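Trelgate Egg Bench: Gallery and Working Notes

Reusable plastic egg holders, loading and unloading by the piece

Home > Bench pages > Small goods > Eggs

This page covers the egg bench at Trelgate. The bench is used for moving eggs between a flat surface and a molded holder, one egg at a time. The pages for jars, bulbs and soft fruit follow the same layout. The notes come first and the pictures follow, with the caption set over each picture. Storage and washing are at the foot of the page.

Surface

The top should be flat, hard and level in both directions. An egg set down on its side will settle with the long axis across any slope and then travel. Check the level with the table loaded, as a light frame can sink on one leg once trays are stacked at that end. Working height at Trelgate is 700 mm. Where two panels are pushed together to make one top, the joint should be flush to the touch. A raised edge will stop a rolling egg, but it will also crack one that is set down on it.

Cloth covers were tried in March and dropped. They hold an egg in place well enough, but they wrinkle under the holder and tip it toward one corner.

Eggs

Heavy eggs go up to 70 g on this bench. Anything over that is set aside for the deep-cup holders. Brown shells are preferred for loading work, as hairline cracks and chips show up lighter against the shell. Eggs are laid loose on their sides with a clear gap between them and the holder. Two eggs touching on the table are treated as a fault and parted before loading starts.

Holders

Three makes are kept:

Wuyts – shallow cups, stiff walls. Stacks well, but the rims are sharp when new and need to be wiped down with a coarse pad.

Funus – deeper cups, softer walls. Takes the heavy eggs. Flexes if lifted by one end when full, so use both hands.

Feduvano – medium cups, flat base. The base does not rock, which makes it the usual choice for a bare tabletop.

Glossy holders throw strong reflections along the ridges under ceiling lights. It can be hard to tell an empty cup from the rim next to it. Turning the holder a few degrees generally clears this up. Setting it at an angle to the table edge also brings the far row within easier reach.

Loading order

Fill the far row first and work back. Lower each egg until the shell meets the cup wall, then release. Dropping from above the rim is the main source of cracked shells here, ahead of rolling. A seated egg should not turn when the holder is nudged. If it does, it is too small for the cup and should go in the shallow type.

Unloading runs the other way, near row first.

Pictures

Brown eggs in the rows of a light blue plastic holder, placed at an angle on the white top.

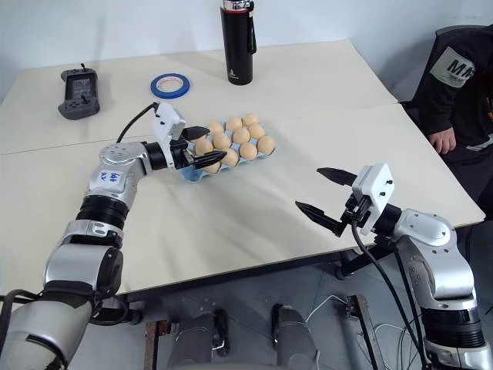
Loose brown eggs on the tabletop, with empty cups along the front row of the light blue holder.

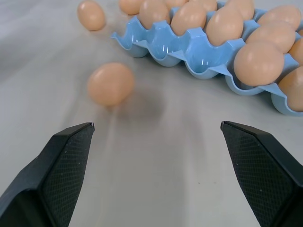 Washing

Holders are washed after 4 loadings, or at once if a shell breaks in a cup. Use warm water and plain dish soap. Soak for 5 minutes with the cups facing up, then brush around the base of each cup, where dried egg white collects. Hot water sets the white and makes it harder to remove. Drain upside down on a rack. Do not stack until dry, as damp holders stick together and the rims tear when they are pulled apart.

The tabletop is wiped with a damp cloth and dried before the next batch. A wet patch lets an egg slide on its side and gives a false reading on the level check.

Storage

Empty holders are kept nested on the lower shelf, one make to a stack. Mixed stacks jam. Full holders stay on the table or go to the cool cupboard – never on the lower shelf, where they get knocked by the stool. Holders with a split rim are marked on the underside and kept for bulbs.

Cup depths for the Funus and Wuyts holders are listed on the measurements page. The Feduvano entry there still shows the older mold and is due to be replaced.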